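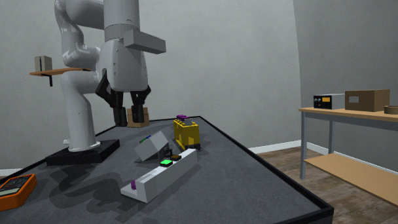 **Who can take part in the Cumham Big Walk Survey?** Anyone aged 18 or over who walks in or near the town at least once a week, whether that's up on Jolthorpe Edge with a rucksack or just down the lane to post a letter.

We're looking for 50 walkers for the month of November, and we'd love you to be one of them! The survey is about the footpaths people use when the weather turns: which ones get boggy, which stiles are a struggle, where a bench or a handrail would make all the difference. The parish has 4 old path maps and they don't agree with each other, so what you tell us will go straight into a new one.

## What you'd be doing

- Keeping a short diary of your walks (a line or two each is plenty)
- Marking your routes on a paper map, which we'll post to you
- Coming to one group chat at the Urquhart Rooms, with soup and bread

You don't need to be fast, fit or good at map reading. Slow walkers notice more, and we're very keen to hear from people who use a stick, push a buggy or have a dog that stops at every gatepost. If you've lived here for decades and know what the path behind the mill used to be called — please, please get in touch.

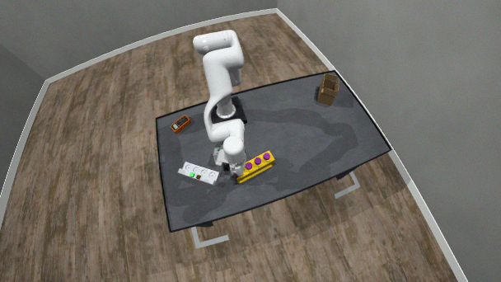
*White arm on a dark table, wooden floor.*

## Expenses and thanks

Bus fares to the group chat are covered, and everyone who finishes the diary gets a printed copy of the new map. We're printing 700 of them, and walkers get theirs first. It'll have your names on the back too, unless you'd rather we left yours off.

## How to sign up

Drop a note to Nerea Esteban at the Urquhart Rooms, or pick up a form from the rack by the door. Tell us your name, your address and the walk you do most often. Callum MacKinnon is looking after the maps and is happy to talk through the diary with anyone who'd like a hand, including over the phone.

Large-print forms are ready now — just ask. Diaries go out in the last week before we start, so please have your form in by then.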